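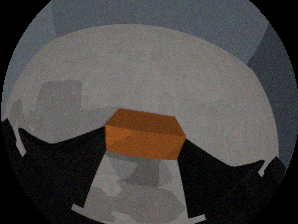
Our group set out to test whether paying a well-known outside speaker does anything for a student business event that an unpaid speaker would not. The clubs we talked to were sure it does. None of them could show us numbers, so we ran our own. A fee is a hard thing to judge by looking at it, a bit like the small orange block on its big pale gray table, where the size depends on what you have to compare it with. A fee of $1,000 is nothing to Datel, which sponsors our series. It is most of a semester for a club our size.

We compared two evening talks in February. The first speaker was a sales coach from Ondent who charged $1,000. The second was a retired buyer from Driltomton who asked for parking. We used the same room, the same posters and the same start time.

Results

The paid talk drew 102 people and the free one drew 51. That looks like a win for the fee until you read the sign-in sheets. One marketing class got extra credit for the first talk and no credit for the second. We did not find this out until afterward, and it spoils the comparison badly.

We also sent a survey to everyone who signed in and got 29 answers back. Most of them rated their speaker "very good," whichever one they saw. I do not trust that much. People who disliked a talk rarely fill in a form about it.

What we can say

The fee bought a name on the poster. We have no evidence it bought attention, and our data can't rule it out either. Bronwyn Tapsell thinks we should have asked for the speakers' slides and graded them blind. She is probably right.

Submitted Nov 30, 2018

Comments

Ataahua Kingi: Did you ask the Ondent speaker how she set the price?

mktg_major: I was there for the extra credit. Left at the break.

Related reports
Do Sponsors Read Our Thank-You Letters?
Ticket Prices at the Fukuda Hall Career Fair

Contact the course office | Copyright the authors | Back to top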